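Rovport Help > Arms and Motion > Cabling

Cable loop at the wrist keeps dragging in the bin. How much slack do I need?

Asked by Kedir Ambaye, 7/25/18
Tags: cable routing, bin picking, used arms

I share a workshop in Brumthorpe with a few other people and we are putting together a bin picking setup on a secondhand six-axis arm. The parts are small bars, nothing heavy. Picking works fine when the bars are in the middle of the bin. The trouble is the cabling at the wrist.

We have the air line and the gripper wiring running down the forearm on the outside. I left a loop at the wrist so joint 6 could turn. When the arm goes low near the left wall the loop touches the floor of the bin and pushes the bars around. By the time the gripper closes, the bar has moved from where the camera found it. I tried shortening the loop and then it went tight when the wrist turned past 500 degrees or so of total travel, and it popped a connector. I've put it back the way it was for now.

Things I already tried:
Spiral wrap on the whole bundle. Too stiff, it pushed the wrist connector sideways.
Moving the bin 3 inches closer to the base. Helped the left wall, made the near wall worse.
Slower approach speed. No difference.

Do I need a proper dress pack or is there a cheaper way? The Prurnora kit is more than we paid for the controller.

Comment from Hamdia Beyene: What is joint 6 limited to in software?

Comment from Kedir Ambaye: It isn't limited, I left the factory setting.

Answer from Sosina Beyene (accepted)

Limit joint 6 first. You are picking straight bars with what I assume is a two-sided grip, so a bar looks the same to you at 0 and at 180. You never need more than half a turn to line up with any of them. Set the soft limits to plus and minus 95 or so, and have your pick routine choose whichever of the two angles is closer to center. Once the wrist can't wind up you can take a lot of slack out.

Then measure it. Turn the wrist to one limit, bend joint 5 as far as your lowest pick needs, and pull the cable until it is just short of snug. Do the same at the other limit. Use the longer of the two and add 45 mm. Tie it at the forearm, not at the wrist flange, and keep the tie loose enough that the bundle can slide a little.

Also keep the air line separate from the wiring through the loop itself. They bend differently and the stiffer one drags the other one down. Tie them together again once they are up on the forearm.

Ours runs all day like this on the Habte cell. The loop still hangs fairly wide on one side, and it sits just above the parts here. 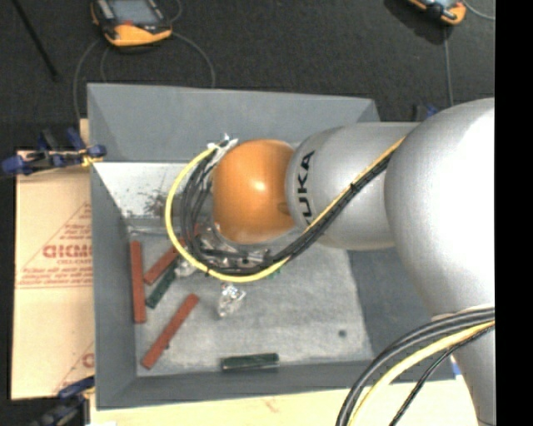

Does the bin need to be clamped down if the arm never touches it?

Clamp it anyway. A bin that shifts a few millimeters throws off every pick after that, and sooner or later a finger will catch a wall.

Answer from Yabsira Workneh

just buy the dress pack. I spent 600 on cables and connectors before I gave in

Answer from Zinash Mersha

I had the same thing in March with a smaller arm. I agree with the soft limits. The other thing that worked for me was longer fingers. I made mine 60 mm longer, so the wrist sits higher when the tips reach the floor of the bin, and the loop goes up with it. You will have to set the tool center point again and check the payload numbers. If your gripper is weak, the longer fingers will lose some grip.

Comment from Kedir Ambaye: Set the limits and retied everything at the forearm. Left wall is fine now. Near wall still catches sometimes, so I'll try the fingers next.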